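Ice Hockey Analytics, Unit 4
Manpower Situations and Shot Value
Course notes, T. Semwal

Reading before the session: Hung, chapter on special teams. The Lundisow tracking sheet is needed for the second half.

4.1 Definitions

A power play exists when one team has more skaters on the ice than the other as a result of a penalty. The usual form is five skaters against four. Coincidental minors at even strength may leave four against four under many rule books, and this is scored as even strength in our data. An extra attacker who replaces the goaltender is coded EA and kept apart from power play time.

A minor penalty lasts two minutes and ends early if the short-handed team concedes. A major runs its full length regardless of goals. When the two overlap, code each second by the number of skaters on the ice and ignore the penalty clock.

4.2 Rate measures

Conversion percentage is power play goals divided by power play opportunities. It treats a chance of nine seconds the same as one of two full minutes. Goals per 60 minutes of power play time corrects this. Both should be reported, with total time beside them.

Shot attempts include goals, saves, misses and blocks. Unblocked attempts leave out the last group. On the power play, blocked attempts are frequent because the penalty killers stand in the shooting lanes, so the two measures can rank teams differently.

4.3 Zone entry

Entries are coded as carried, passed or dumped. The drop pass in the neutral zone is coded as carried if the receiver crosses the blue line with the puck. Time from entry to set formation is recorded in seconds. A failed entry ends when the puck leaves the zone or the defending team has clear possession.

4.4 Worked data

The Clovach set holds 374 power play entries from junior games. Ankit Prajapati coded the first pass and Santosh Tyagi the second. Where they disagreed, the entry was reviewed by Ramesh Yadav and his code was kept. Rows with no entry type belong to faceoffs won in the attacking zone and must be removed before rates are computed.

Exercise
(a) Compute shot attempts per 60 for carried and dumped entries.
(b) Repeat with unblocked attempts only.
(c) State whether the order changes, and give the sample size for each group.
(d) Explain in one paragraph how score effects could bias (a).

Submit to the Tillgate folder by 4th December. Spreadsheets without formulas will be returned unmarked.
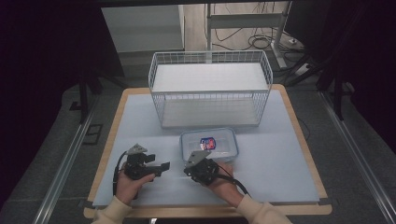 White wire basket and clear plastic container on a blue-gray work surface.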